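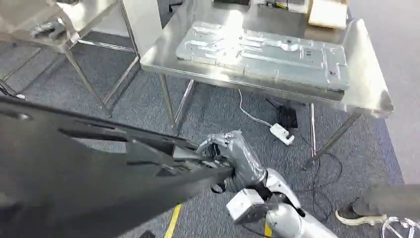

Main du robot sur le bord du panneau noir, la pièce en tôle sur la table derrière. Vue de la caméra de tête.

1/ Quelques notes sur la couche logicielle qui gère la prise des grands panneaux plastiques. On me pose souvent les mêmes questions en message privé, je réponds ici une fois pour toutes. Fil un peu long, surtout du contrôle et de la perception.

2/ Le contexte en deux lignes. La tâche s'appelle Ritus en interne : saisir un panneau moulé par le bord, le déplacer, le présenter face à une pièce métallique. Pas de vissage, pas de clipsage pour l'instant.

3/ Le premier problème est la perception. Un panneau noir mat, vu de près, remplit une bonne partie de l'image. Notre estimateur de pose voulait voir le contour complet. Dès que la main approchait, il perdait la pièce ou la plaçait n'importe où.

4/ Wanting Lu a réécrit cette partie. L'estimateur s'appuie maintenant sur les découpes rectangulaires et les fentes du bord supérieur. Ce sont des motifs locaux, ils restent exploitables quand le reste du panneau sort du champ.

5/ Inconvénient : les fentes se ressemblent. Avec une seule en vue, l'algorithme peut se décaler d'un cran et rester très sûr de lui. On garde donc plusieurs hypothèses en parallèle et on n'en élimine une que si le mouvement du bras la contredit.

6/ Deuxième problème, les reflets. L'inox de la table et la tôle emboutie renvoient la lumière du plafond. Sur la partie gauche de la tôle, on a une zone presque blanche où la profondeur ne vaut rien.

7/ On a essayé de reconstruire la profondeur dans cette zone. Mauvaise idée : le planificateur prenait la surface inventée pour argent comptant. Maintenant la zone est marquée « inconnue » et traitée comme un obstacle, avec une marge. C'est plus lent, on s'y est faits.

8/ Le film plastique sur la main complique aussi la segmentation. Il est transparent, plissé, il brille sur les phalanges et la paume. Le modèle entraîné sur main nue découpait la main en morceaux et en rattachait certains au panneau.

9/ Xiaoyan Cai a annoté 257 images avec film et a réentraîné la tête de segmentation. Pas d'architecture nouvelle. Les erreurs restantes sont surtout au bout des doigts, là où le film touche la pièce.

10/ En complément, on projette dans l'image la silhouette calculée à partir des encodeurs. Si la segmentation et la silhouette ne sont pas d'accord, la silhouette l'emporte pour le poignet et l'avant-bras. Pour les doigts on garde la segmentation, leur modèle cinématique est moins fiable sous charge.

11/ Côté contrôle, la boucle basse tourne à 1000 Hz. Elle ne connaît ni le panneau ni la caméra. Elle reçoit une consigne d'impédance et la suit, point. Tout ce qui dépend de la vision passe par la couche du dessus, qui a le droit d'être en retard.

12/ Cette séparation, on l'a mise en place en avril, après avoir longtemps mélangé les deux. À l'époque, une image perdue se traduisait par un à-coup dans le bras. Aujourd'hui une image perdue fait vieillir la consigne, et au-delà d'un seuil le bras ralentit jusqu'à l'arrêt.

13/ Pour la prise elle-même : les doigts se referment en position jusqu'au contact, puis on bascule en couple. Le moment de la bascule est le réglage le plus pénible de tout le projet. Trop tôt, la prise est molle. Trop tard, on plie le bord.

14/ Un panneau tenu par le bord fait levier. Un petit glissement aux doigts donne un grand déplacement à l'autre bout. On surveille donc la rotation autour de la ligne de prise, davantage que la force de serrage.

15/ Planification : on utilise Otetti, notre planificateur maison. Le panneau saisi est attaché au modèle du bras comme un solide rigide. C'est faux, il fléchit. On compense en gonflant le volume vers l'extrémité libre.

16/ Ce gonflement a un défaut connu : entre deux tables, il ferme des passages où le panneau tiendrait sans problème. Shufen Xiong travaille sur une enveloppe qui dépend de la vitesse, large quand on bouge vite, serrée quand on va doucement. Branche ouverte, pas encore fusionnée.

17/ Les pieds et les traverses des tables sont dans la carte de collision, les câbles au sol non. Trop fins pour notre grille de voxels. Pour le déplacement de la base, ce sont des zones interdites dessinées à la main dans l'éditeur. Ce n'est pas élégant et ça demande une mise à jour chaque fois qu'on déplace une multiprise.

18/ Les personnes sont gérées par un autre module, avec sa propre carte. Une jambe au bord de l'image suffit à déclencher une réduction de vitesse. On a beaucoup de faux positifs avec les pieds de chaise et les piètements à roulettes. Je préfère ça à l'inverse.

19/ L'outillage, maintenant. Chaque essai produit un journal unique : images, encodeurs, consignes, hypothèses de pose, décisions du planificateur, tout sur la même horloge. Le visualiseur s'appelle Granham. Il est moche et je l'ouvre tous les jours.

20/ La fonction la plus utile de Granham est le rejeu partiel. On reprend un journal, on remplace un seul module par une nouvelle version, et on compare ses sorties aux anciennes. Le bug du décalage d'un cran (voir 5/) a été trouvé comme ça, par Junhao Mao.

21/ La suite de non-régression contient 106 journaux. Elle passe à chaque fusion. Un journal y entre quand il a servi à comprendre un bug, jamais pour faire nombre. On en retire quand le matériel change trop.

22/ Limite à garder en tête : le rejeu est en boucle ouverte. Si le nouveau module aurait bougé le bras autrement, les images suivantes n'ont plus de sens. Pour tout ce qui touche au contact, on repasse sur le robot.

23/ On m'a demandé pourquoi pas de simulation pour la prise. On en a une. Elle sert pour l'approche et les collisions. Pour le frottement entre le film et un bord moulé, je n'ai pas réussi à obtenir des paramètres qui tiennent d'un panneau à l'autre.

24/ À faire ensuite : recaler la tôle avant chaque présentation, en se servant des nervures et des trous emboutis. Aujourd'hui on part de la pose estimée au début de l'essai. Meifang Wan a un prototype, sensible aux reflets lui aussi.

25/ Réponse à une question reçue pendant que j'écrivais : non, le format des journaux n'est pas public. Le convertisseur pourrait l'être, il faut d'abord que j'enlève les chemins en dur.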